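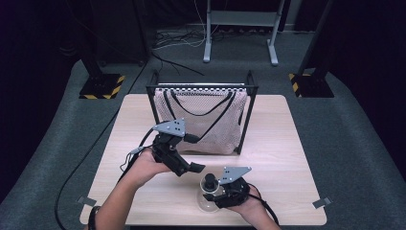
A reader commented on the April entry to ask why anyone would keep round glass on an ordinary table at all, and suggested that a tray with a raised edge would settle the matter. The suggestion is a fair one and has been considered. A tray is in use for the heavier pieces. For the small bottles and flasks, however, the present arrangement has been retained, and the following notes set out how they are handled, washed and put away.

The glass was acquired in two lots. The first came from the house clearance in Liem mentioned in an earlier entry, and the second from Condia, the second-hand shop near the station, at a cost of 49 pounds for the whole box. The box contained more than had been expected, including several pieces with chips at the lip, which have been set aside for dry storage only. The remainder are sound. They are all plain and colourless, and most are of the rounded sort with a narrow neck. Such glass is pleasant to own and awkward to look after.

The table

Readers have also enquired about the table. It is the Tramon from Bitinon, 900 mm along each side, with a pale top in a wood-grain pattern and rounded corners. It was purchased for the sorting of papers and has since been given over almost entirely to the glass. The top is smooth, and a light colour has advantages for this work, as a splinter of glass may be found more easily on it by running a lamp low across the surface. A darker table was used formerly and was less satisfactory in this respect. It is now in the hall.

The surface should be wiped before any glass is set down. A single grain of sand beneath a bottle is sufficient to leave a mark on the table, on the bottle, or on both. A cloth wrung out in plain water is adequate. Polish is not recommended — it leaves the top slippery, and round glass requires no encouragement.

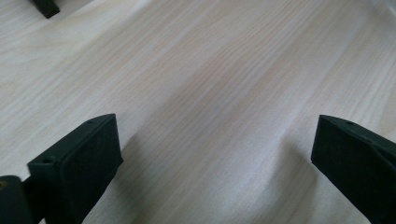

Washing and drying

Each piece is washed separately in a plastic bowl with warm water and a small quantity of washing-up liquid. The metal sink is avoided. Narrow necks do not admit an ordinary brush, and a spoonful of uncooked rice, shaken gently with a little water, will remove most of the film from the inside. The rice must be counted as waste afterwards and should not go down the drain.

Stoppers and caps are to be removed before washing and kept next to the piece to which they belong. A failure to observe this rule in the first week led to a whole evening of trying one stopper after another, and two have still not found their bottles. Any reader with a better system than saucers is invited to describe it.

Drying takes longer than might be supposed. A bottle with a narrow neck will hold damp for a day or more, and should be left uncapped until no mist can be found on the inside. The larger pieces, of 400 ml and upwards, are left for two days. The airing cupboard was tried and abandoned on account of the fluff. 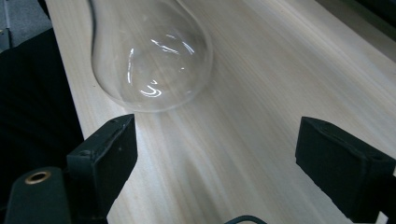

Inspection takes place before anything returns to the cupboard. Cracks in thin glass are difficult to find when a piece is upright, and the base in particular tends to be overlooked. With an empty flask laid on its side, as above, the grain of the table can be followed through the glass from one side of the bulb to the other, and any point at which the lines break or jump deserves a second look. Bright reflections will move when the head is moved. A crack will stay where it is. The flask is then turned by a quarter, with one hand kept close, and the examination is repeated.

Pieces which pass are returned to the cupboard with a sheet of tissue between neighbours. The tall shelf, set at 1040 mm from the floor, is reserved for those with stoppers, and the round flasks go in the drawer below, in rings cut from old pipe lagging. The rings are not handsome. A neater version in felt has been started, and the pattern will be posted once the first set has been tried with the larger flasks.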